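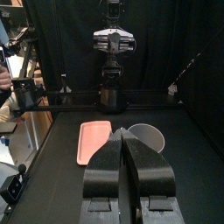 Soledad Greenberg wrote under my last post that I should stop fretting over the fall schedule and file the credit petition already, seeing as the worst the registrar could do was say no a second time. She also said to attach every syllabus I could find, even the ugly scanned ones. I took the advice and I have news!

They took the credits! All of the ones I asked for except Intro to Logic, and I'll get to Logic in a minute.

Quick catch-up if you're new. I did three semesters at Flomness Community College when I was nineteen and twenty, then left to work, and went on working for a very long time. Last December I applied to finish my degree at Hoani, got in (I still have the email starred), and then got a transfer evaluation that made my stomach drop. Most of my old classes had come across as "elective, undistributed." If you haven't met that phrase, it means the college agrees you took a class and would like you to take it again. My statistics class was in there. So were both halves of U.S. history, and a writing class I worked harder in than anything I've done since.

I grumbled for a month. I'm good at grumbling. Then I read the catalog, the long version with all the policy pages in the back, and found that the evaluation is a first pass. Any student can petition for a direct match, course by course, and the decision goes to a person in the department that teaches the subject. I'd had no idea! I had pictured one locked door and there were seven little ones.

What went into each petition:

The form, one page per course. My old catalog description, copied word for word. The syllabus, or the closest thing to it. Then a short statement, 200 words maximum, saying which Hoani course it matched and how. I went over on the first one and the form simply ate the end of my sentence, so draft yours somewhere else and paste it in.

The syllabi were the hard part. I'd kept two of them, in a box with my old bus passes. For the rest I called Flomness, and the woman who picked up in the humanities office told me they keep old syllabi in a filing cabinet by year and she'd be glad to go look. She sent me four the same afternoon. One has somebody's coffee ring on it and I love it. The stats one came from the math office about a week later after I'd sent two polite emails, and I think the second email helped. I'd call first if I did it over.

For the matching statements I quit trying to sound impressive. I put the weekly topics from the two syllabi side by side and wrote down where they lined up, week by week. Hoani's stats course covers regression in weeks ten through twelve, mine covered it in nine through eleven, same chapters, nearly the same textbook a few editions back. That sort of thing. It was kind of fun, in the way sorting a junk drawer is fun.

Murray Dunstan at the advising desk looked over my drafts and had one note that I'd pass on to anybody: use the course number the department uses. I had been writing "American history" when what I meant was a specific 200-level survey, and the reviewer would have had to guess.

So, Logic. The philosophy department said no, very nicely, and they had a point. My class was informal logic, all fallacies and newspaper editorials, and theirs has proofs in it. They invited me to sit in on the first week and see. I went on Tuesday and I don't think I could have faked my way through the second one, and now I'm enrolled, and I have opinions on truth tables. Ask me again at midterms.

The money side, because Aroha Treloar asked. Hoani charges me 868 dollars per course at the part-time rate. The petition costs nothing. I had seen a 2000 dollar "portfolio review" mentioned on a forum and scared myself silly over it, but that's for people turning work experience into credit, a separate process with a separate office. If all you have is a transcript from another college, you don't need it. Read your own school's page though, every place seems to do this differently.

Timing matters too. I filed in the spring and heard back over the summer, in dribs and drabs, history first and writing dead last. If you're hoping to have answers before you register, start earlier than feels reasonable. And keep the decision emails! One approved course hadn't shown up on my degree audit when classes began, and forwarding the email got it fixed by the next morning.

I'm now a real, actual junior. I walked around campus all week grinning at eighteen-year-olds, who were very kind about it. My first paper is due soon and I haven't picked a topic, so the comments are open for suggestions, and if you've petitioned credits somewhere yourself I'd love to hear which department gave you the most trouble.

Posted Sep 11, 2026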